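Berry season at the Curkley market

Strawberries are back at the Curkley market through the end of June, and the stalls open at 8 a.m. Growers from Skumwood are bringing 16 flats each morning, mostly the Miranda variety, and they tend to sell out before noon. 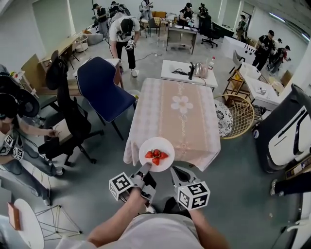
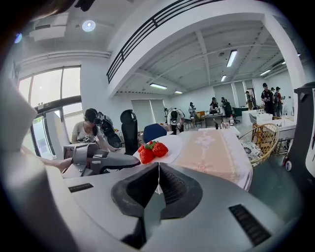
Strawberries on a plate, leaves still on.

Keep the caps on until you are ready to eat, and wash only what you need. Berries last up to three days in the fridge - less if they are packed tight. Bring back your empty baskets if you have them. Last June we got 292 returned, and the growers used every one.

Parking is behind the old feed store, as before.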